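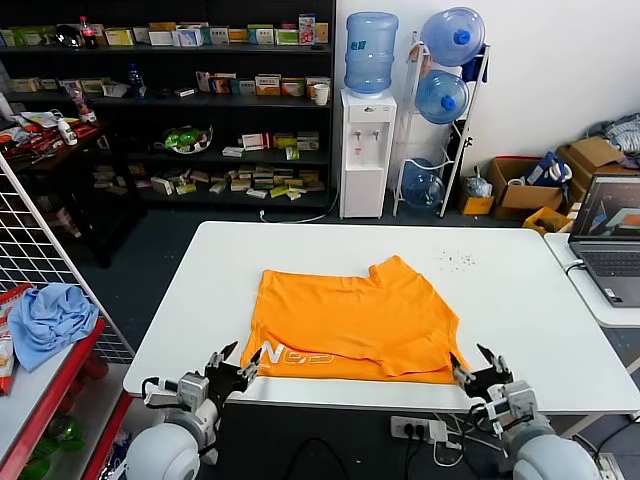
Consumer Claims and Evidence
Handout 6: Does washing in cold water save you what the box says it saves?

Read this before the session. Bring one laundry product with a number on the package, or a clear copy of the label.

Start with the claim

Most of you have seen some version of it: wash cold, save money, your clothes last longer. I don't think it is false. I think it is three claims glued together, and the evidence for each one is a different size. When a company puts them in one sentence, the strong one carries the weak ones.

The money claim is the strongest. Heating water takes energy, and in most home machines the heating uses more of it than turning the drum does. How much you save depends on your machine, your rates, and what you were doing before. A person who already washed warm on a short cycle has less to gain than a person who boiled everything. The label almost never says which person it has in mind.

The "clothes last longer" claim is harder. Longer than what, and measured how? Fading, shrinking, pilling and cracked prints are four different kinds of wear, and one wash setting can be kind to one and do nothing for another. A T-shirt that keeps its color but loses its shape has lasted longer on one test and failed the other. A lot of print damage may come from the dryer, and detergent makers don't sell dryers.

The Clirkance leaflet

You have the leaflet in your packet. It says Clirkance keeps colors "29% brighter." Go through it with a pencil. I get stuck in these places:

Brighter than which product, or than plain water?
After how many washes? The small print says "repeated washing" -- that could be two.
On what fabric? A dyed cotton swatch in a lab is not a shirt somebody sweats in.
Who did the looking? A meter and a panel of people can disagree, and the leaflet doesn't say which was used.

Elisa Donati argued last term that I was being unfair, and that a small leaflet can't hold a full test report. Fair enough. But it found room for a picture of a waterfall.

The Bortolotti survey

The second reading looks better at first. It reports on 2138 households and was paid for by Bortolotti, who make washing machines. Being paid for by a company doesn't make a survey wrong, so please don't stop there in your answers. Look at the question they asked: "Have you noticed your clothes lasting longer since switching to a cold cycle?" People who switched on purpose would like to have been right. There is no group that didn't switch. And people are bad at remembering how long a shirt used to last -- I certainly am.

Written work

Write one page on what a fair test of the clothes claim would need. Say what you would compare, what you would hold the same, and what result would change your mind. "More research is needed" will get no credit unless you say which research.

Selim Türkmen is marking this one. Hand it to him on paper by the start of the next session.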